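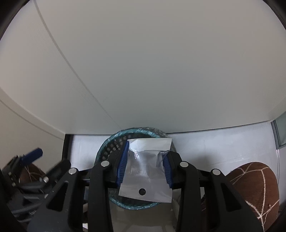
Search this site Enter a word Go

Do We Really Use Only Part of Our Brain?

Maybe a grown-up has told you that people use just 10 percent of their brains. Movies say it too. It sounds exciting. If you could switch on the rest, you might learn the piano by dinnertime!

Before you believe it, ask a question: how would anyone know?

Scientists can look at a working brain with a scanner. The scanner shows which parts are busy. When you talk, some parts get busy. When you throw a ball, other parts join in. Over a whole day, pretty much all of it gets a turn. Even when you're asleep, your brain keeps going.

Then there's the food problem. Your brain is hungry. It is a small part of your weight, but it uses a big share of the energy from your meals. Why would a body feed a huge lump that did nothing? That would be a strange way to spend your lunch.

Doctors have noticed something else. A small injury in almost any part of the brain can cause trouble, such as mixing up words or losing your balance. If most of it were spare, you'd expect plenty of bumps to make no difference.

So where did the story come from? People argue about that, and I'm not sure any of the answers are right. What I do know is that it helps to sell things. Be careful with any game or pill that promises to "unlock" your brain.

Can you get better at math or drawing? Sure, with practice. Your brain changes as you learn, using the parts you already use.

Try this: the next time you hear a "fact" with a number in it, ask 2 people where it came from. See if they can tell you.

Contact Zullora Kids | Copyright Zullora, Utbridge | Back to top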